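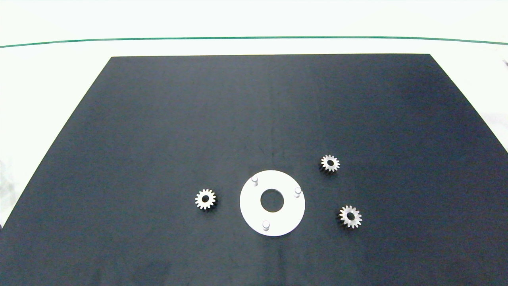
Ticket: Gear placement cell, Lirnach line
April 30, 2018
By Valentin Huet, Production Support, Gurnico

1. Reported condition

Second-shift operators reported that the arm was stopping during placement of gears on the three-peg plate. The stop occurred 4 times in a run of 300 plates. In each case the operator cleared the fault by hand and restarted the cycle. Staff asked whether they would be returned to manual loading and who would be responsible for the count in the meantime.

2. Initial checks

Gripper force and finger alignment were compared with the values recorded at installation. No difference was found. The plate and gears are from the usual Royer lot. The placement program had been changed earlier in the week to shorten the approach move, and this change had not been entered in the shift book.

A gear does not always present itself the same way to the fingers. One may be nearly face-on while its neighbor is tilted over the rim of the plate, and the shorter approach leaves less room for this.

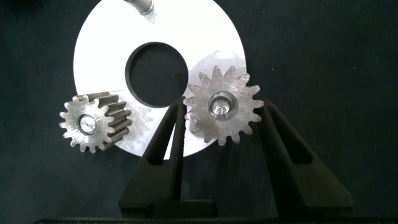 Do operators need to stay at the cell while the arm is running?
One trained operator must remain within reach of the stop control for the full run. The second position is released to inspection, as agreed in the Filon staffing plan.

3. Action taken

The former approach move was restored at 50 percent speed. A run of 100 plates was completed with no stops. Speed will be raised in steps by Production Support only.

Operators are reminded that a gear lying on its side, away from the fingers, is to be left alone until the arm has been paused. Two employees stated that they had been reaching in during the cycle to keep up with the rate. The rate target is suspended while this ticket is open - no one will be marked down for a pause.

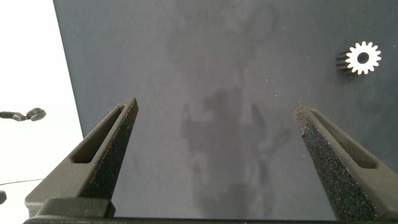 4. Follow-up

- Program changes to be signed in the shift book before the run begins.
- Refresher training for former manual loaders to be completed by September.
- Pay grade for the inspection position: referred to Personnel, reply pending.

Status: open, monitoring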